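The fridge moved and I have opinions

9/28/18

So the fridge is finally off the kitchen wall and over next to the long white desk, and I've been walking to the wrong spot for a drink all week long. My feet just go where the fridge used to be and I stand there facing a wall like a fool. Nilton Alvarado bet me it would take until Monday to retrain myself and I think he's going to win.

If you read my post back in July you'll remember I was dead set against this. My argument was that a fridge by a desk means you never get up, and also that a desk by a fridge turns into a kitchen counter. Mail, takeout menus, bread, somebody's lunch, all of it lands there and stays. The old desk at the Stellcombe place was like that (you could have farmed it!) and I wasn't going to live through that a second time.

But then I measured, and the back wall was the only place where both doors could swing without hitting anything, and that was the end of my big speech. We slid it over on an old blanket – do not lift a fridge, please, just slide it – and it took two tries to get it sitting right, with me yelling directions that made no sense.

The rule now is that nothing lives on the desk. A drink can sit there while you're drinking it, and then it goes back in the fridge or in the recycling. One thing at a time, and it has to have a cap on it. So far, so good!
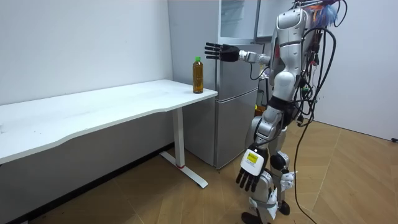

One drink, cap on, desk otherwise clear. I'm so proud.

I do love this desk. It's the Umberg, which I bought used from a lady who was moving out of town, and the front edge has this gentle curve to it that I didn't even notice until I got it home. The white top shows every single crumb, which I used to complain about, but it's the best thing that could have happened to me because now I wipe it down every night. It's also nice and open underneath, so the broom goes right through. My last one had drawers down both sides and I don't want to talk about what was living behind them.

OK, back to the fridge, because people asked about the shelves. I'd been putting drinks wherever they fit, usually behind the leftovers, and then I'd buy more because I thought we were out. At one point I had 14 bottles of tea. Fourteen! Nelly Arboleda came over, opened the door, closed it again and asked if I was expecting a storm. So drinks get the upper section now and they stand up. The bottle with the green cap is right up there on the white ledge, shoulder high, where you can grab it from the side without knocking over the mustard. Food goes below, tall stuff in back, and anything in a tub gets a piece of masking tape with the day on it.

I still haven't decided about the wood floor. The old spot left two dull patches that won't buff out, and the guy at Urnodden wants way more than I'm willing to pay to come look at it. Nelly says put a rug down. I say a rug in a room where people eat is a bad idea, and we've gone around on that one a few times now.

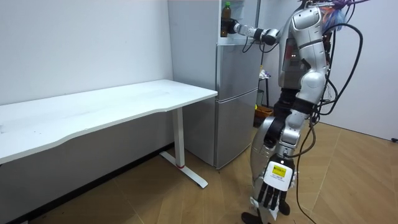
My shelf system does have one weak spot, and that's anything too tall to stand up. Milk is fine, but those giant juice jugs have to go on the bottom and then they roll into the vegetables. Brown plastic tea bottles like the one up top are pretty much the perfect size, so I may just quit buying the big jugs and call it a day. Nilton drinks most of the juice anyway and he can keep it at his place.

Next up is the cabinet, where I have 4 colanders and no idea how. If anybody nearby wants one, leave me a comment and come get it this weekend.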